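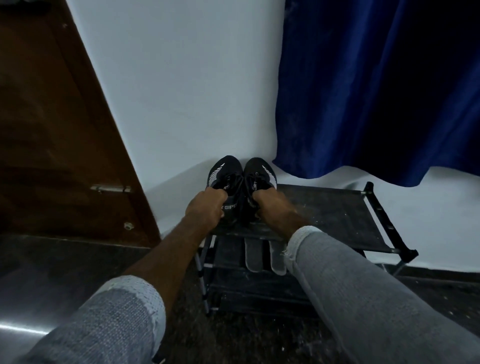 Household Task Demonstrators (casual, home-based)

Reading time: 3 minutes

Willdale is recruiting casual demonstrators to record everyday household tasks by hand, in their own homes, from a head-worn camera. The recordings are used to train manipulation policies for a two-armed mobile robot. A smaller number of places is available for remote operation of the robot at our Fistell site. Applicants may nominate for either stream or both.

The work

Hand demonstration. You wear the supplied headset and carry out short tasks from a written task sheet. The current sheet covers footwear, laundry, dishes and small-item tidying. A typical footwear entry is a two-handed grasp of a pair of shoes on a rack, one hand to each shoe at the collar, followed by a lift and a placement at a second location. Both hands must stay in the camera's view from approach to release. Sleeves should be pushed back far enough that the wrists are not covered.

Episodes run for 60 seconds or less. Each task is repeated with the start position changed between repeats. Failed grasps are kept and labelled as failures; do not restart an episode to hide one.

Remote operation. You control the robot from a seated station using a pair of leader arms and a foot pedal. The task sheet is the same. Expect slower episodes and more rejected ones in the first fortnight. Operators work in blocks with a rest break between each, and no operator is rostered for more than one station per shift.

The present collection holds 3,686 accepted episodes. The footwear set is the thinnest part of it and has priority until the end of November. Shoe racks of any type are suitable, including low ones near doors and curtains. Homes do not need to be tidied or relit for recording.

Requirements

- 18 years or over, with the right to work in Australia
- Normal use of both hands for lifting objects up to 8 kg
- A home with at least two rooms available for recording
- Home internet able to upload a session overnight
- Written consent from every adult in the household
- For remote operation: able to travel to Fistell, and no history of severe motion sickness

Experience with robots is not required. Experience with repetitive bench work, lab work or assembly is useful. Left-handed applicants are encouraged to apply.

Payment and equipment

Hand demonstrators are paid $500 for each completed set, released once the set has passed review. Remote operators are paid hourly at the casual rate given in the offer letter. The headset, mount and storage cards are supplied on loan and returned by prepaid courier.

Privacy

Do not record faces, mail, screens or documents. Mirrors should be covered or avoided. Footage is checked by our reviewers before it enters the training set, and you can ask for any session to be deleted up to the point of release.

How to apply

Send a one-page résumé and a list of the rooms you can record in to Qusai Sfeir, Demonstration Lead. State your preferred stream in the subject line. Shortlisted applicants will be sent a headset for a paid trial of one task. Applications are assessed as they arrive.

Related listings

Teleoperation Shift Supervisor, Fistell
Episode Reviewer (part-time), Willdale
Gripper Maintenance Technician, Ragnarsson
Data Labelling Coordinator, Kendard

This site uses cookies to remember your saved searches. Accept / Manage settings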